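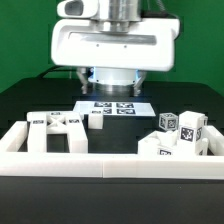
Search this blog Go

I keep getting sent the Bromer block stacking clips, usually with "it learned this by watching a person!" in the subject line. Well, sort of. A person sat at a remote control and drove the arm through it, again and again, and the recordings went into the pot. I've tried it with the Usta controller at a Rultera open day. It took me 7 minutes to put one block on top of another, and I was sweating.

So I don't doubt the labor. The set I was told about had 1,213 recorded runs, with a target of 4,000 by April. What bugs me is the word "teaching." When I taught my kid to stack, I didn't glue a printed code on every block so she'd know which way it was facing.

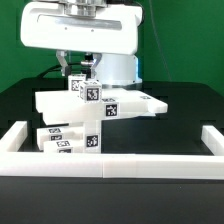 Two small cubes on top, planks under them, tags on the blocks.

Take those tags off and I'd like to see what's left. Same for the plain green backdrop and the rails. Maybe the arm copes fine. The Pillai write-up skips over it, and it also doesn't say how many of the driven runs got thrown out, which is the first number I'd ask for.

I'd also like to know how much of the skill belongs to the driver. Swap in a clumsy one (me) and see what the robot picks up.

2 comments

blockhead_dad: Tags are normal for this stuff. You can use them just for scoring and hide them from the robot.

tern44: Sure, but then the write-up should say so. I looked and couldn't find it either.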